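第4回 盤操作をロボットに任せるとき、何を見て製品を選ぶか
(設備自動化概論 配布資料 火曜クラス)

前回のおさらいから入ります。前回は、無人の受変電室を見回るロボットの話をしました。計器の数字を読む、ランプの色を見る、異音を拾う。ここまでは「見る・聞く」の仕事で、製品も出そろってきています。質問票に「見るだけなら固定カメラを何台も付けたほうが安いのでは」と書いてくれた人が何人かいて、とてもよい疑問だと思いました(私も昔、まったく同じことを上司に言って、見積書を2種類作らされたことがあります)。今日の話はその答えにもなるはずです。

今日の題材は、Brudamard という盤操作サービスです。人の手に近い形のハンドと頭部カメラを組み合わせ、既設の制御盤に手を加えずにスイッチ類を扱う、というのが売り文句です。提供元は Florstead、国内の窓口は Whitfield で、みなさんには導入を検討する側、つまり買う側の立場で読んでもらいます。カタログを褒める必要も、けなす必要もありません。自分の職場に入れるとしたら何を確かめるか、それだけを考えながら聞いてください。

1 「既設のまま」という言葉の重み

盤の改造というのは、思いのほか手間のかかるものです。遠方操作の信号を一つ足すだけでも、図面を直し、停電の日程を取り、配線して試験をして、また図面を直す。古い盤だと、そもそも図面と現物が合っていないところから始まります。ですから、盤に触らずに人の手の代わりだけを持ち込む、という考え方には十分な魅力があります。

ただし、これは難しさを盤の側からロボットの側へ引っ越しさせているだけとも言えます。盤は人間の目と指に合わせて作られています。銘板の文字は小さく、押ボタンは隣同士が近く、切換スイッチのレバーは短い。人間なら何気なくこなしていることを、一つずつ機械にできるようにしなければなりません。

2 操作対象の盤と、レバーをつかむところ

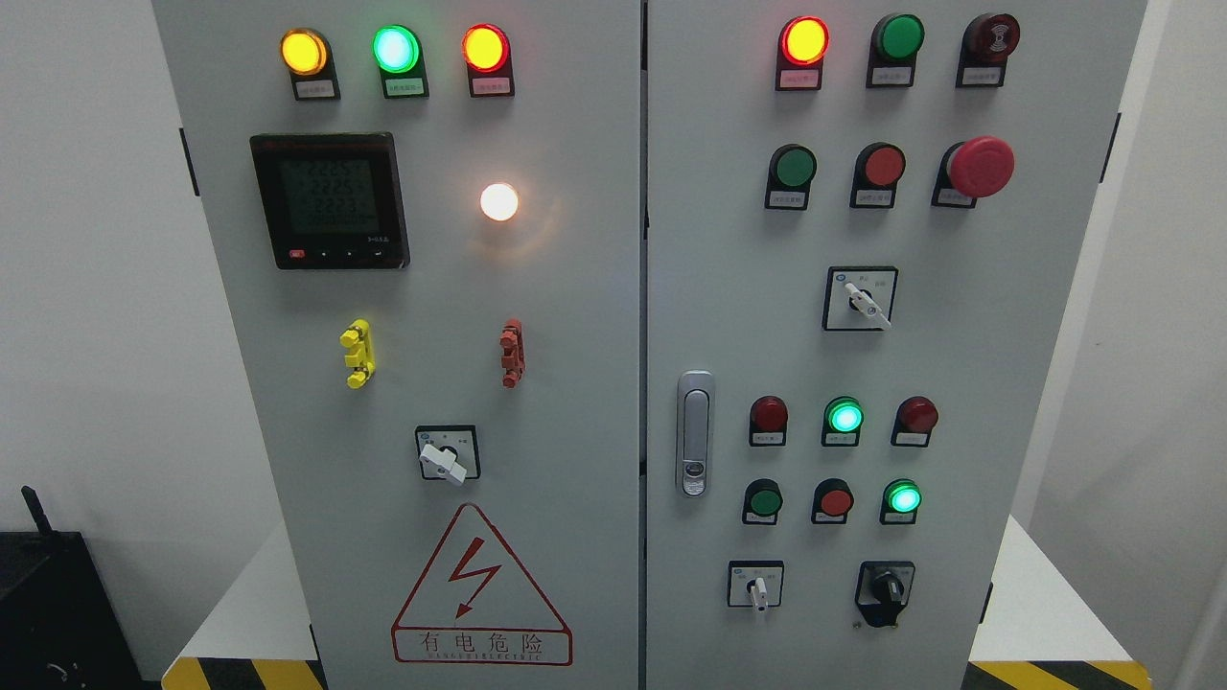
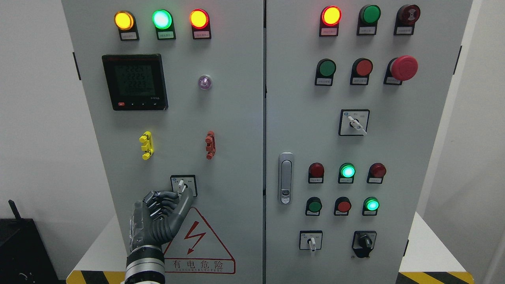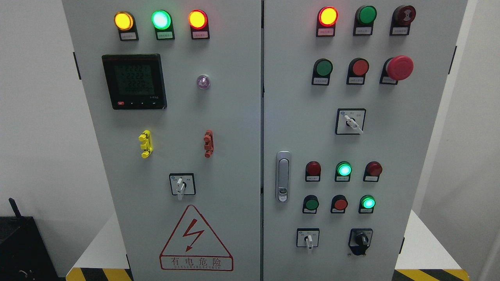 さて、切換スイッチの操作を分解してみましょう。私は授業ではいつも、次の五つに分けています。

(1) 対象を見つける
(2) 手を近づける
(3) つかむ、または指を掛ける
(4) 回す
(5) 手を離し、結果を確かめる

カタログの動画で目を引くのは(3)と(4)ですが、買う側がしつこく聞かなければならないのは(1)と(5)です。(1)を間違えると、どれほど上手に回せても、隣の機器を上手に操作してしまうだけですから。同じ形のスイッチが一枚の扉に二つも三つも付いている盤はいくらでもあります。形で見分けているのか、位置で覚えているのか、銘板を読んでいるのか。ここは必ず担当者に尋ねてください。位置だけで覚えているという答えなら、ロボットの立ち位置がずれたときにどう補正するのかまで聞きます。

(5)も同じくらい大事です。レバーの向きが変わったことと、回路が切り換わったことは別の話です。接点が傷んでいれば、レバーは気持ちよく回っても中は何も変わりません。表示灯を見るのか、メーターの値を見るのか、上位の監視システムから状態をもらうのか。できれば二つの経路で確かめたいところです。

もう一つ、(2)から(4)のあいだは、手そのものが邪魔をして対象が見えにくくなります。頭の位置にあるカメラだけで見る方式では、ここが弱点になりやすい。隠れているあいだを力の感覚で補うのか、手首側にもカメラを足すのか、製品ごとに考え方が分かれます。仕様書の「カメラ台数」の欄だけ見ても分かりませんので、どの段階でどのカメラを使うのか、という聞き方をしてください。

3 試験成績の読み方

Ellbridge の訓練用設備での試行では、切換スイッチの操作を422回行い、そのうち24回が途中中止になったと報告されています。「24回も」と思うか「24回だけ」と思うかは人それぞれでしょうが、その前に中止の中身を見てほしいのです。対象を見つけられずに手を出さなかった中止と、つかんだあとで滑って止まった中止とでは、現場にとっての意味がまるで違います。前者は人を呼べば済みますが、後者はレバーが中途半端な位置に残っているかもしれません。

報告書には中止の内訳が載っていませんでした。これは買う側から請求すべき資料です。請求しても出てこないようなら、自分たちの盤で50回やらせてもらう。50回では統計として心もとないのですが、どんなふうに失敗するかを自分の目で見るには、なかなかよい回数です。できれば照明を落とした状態でも試してもらいましょう。光っているランプの白飛びや、扉の映り込みは、明るさが変わると出方が変わります。

4 非常停止と権限の話

盤には非常停止ボタンが付いていることが多く、ロボットの手が届く範囲に入ってきます。では、ロボットにこれを押させてよいか。受講者の意見は毎年きれいに割れます。押せたほうが安全だという人もいれば、誤って押したときの損害が大きすぎるという人もいる。どちらの言い分にも理があって、設備によって答えは変わります。

大切なのは、押してよいもの、条件付きで押してよいもの、決して触れないものを、導入前に書面で決めておくことです。Brudamard の設定画面では機器ごとに許可を割り当てられるそうですが、許可の表を作るのは買った側の仕事です。サービス料には入っていません。ロボット自身を止める手段も、盤の非常停止とは別に用意します。この二つを混同した手順書を、私は何度か見かけました。

また、電気が来ている盤の前に立つ以上、ロボットが転倒したり扉に寄りかかったりした場合のことも考えておかねばなりません。扉を開けての作業は、今日の話の範囲には含めません。

5 次回までの課題

自分の職場、または実習室の盤を一面選び、扉に付いている機器を表にしてください。列は「名称」「操作か表示か」「ロボットに許すか」「結果を何で確かめるか」の四つです。書いているうちに、四つめの列が埋まらない機器がきっと出てきます。無理に埋めず、空欄のまま持ってきてください。次回はその空欄を持ち寄って、Whitfield の窓口に送る質問書をみんなで作ります。

盤の前で作業するときは必ず設備の担当者に声をかけ、扉には触れないこと。提出は授業の始まる前、教卓の箱へお願いします。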